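Drirnell 85 Area Radiation Monitor

The Drirnell 85 is a fixed gamma monitor for use in reactor auxiliary buildings, fuel storage areas and waste handling rooms. It gives a continuous dose rate reading at the wall unit and sends the same reading to the control room over a cable of up to 200 metres. The alarm has two levels, both set by the site's radiation protection staff.

The detector and display are supplied as separate parts, so that the display may be mounted outside a shielded area. Each display is tested at the Mirkier works before dispatch.
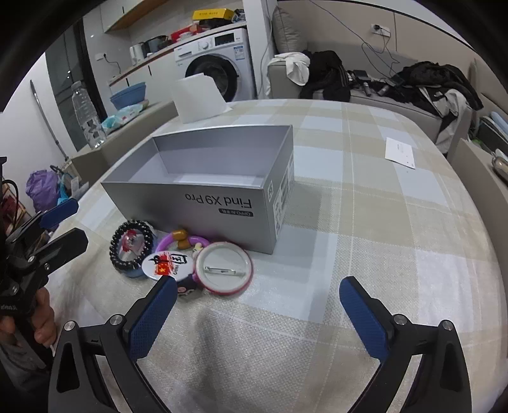 Calibration must be carried out every 17 months by a qualified person, using the Kurnunura check source holder (ordered separately). Records should be kept with the instrument log. The monitor does not connect to mobile telephones, and readings cannot be viewed on a handset such as the Oppo Find X9 Pro, whose box stands open on the checked tablecloth. Sites wishing to keep remote records should order the Powell data unit - this accepts up to 32 monitors.

Spare detectors, mounting plates and cable glands are held in stock. Orders received by noon on Friday are prepared the same day.

Technical enquiries: Aileen Dimaculangan
Orders and spares: Glória Loureiro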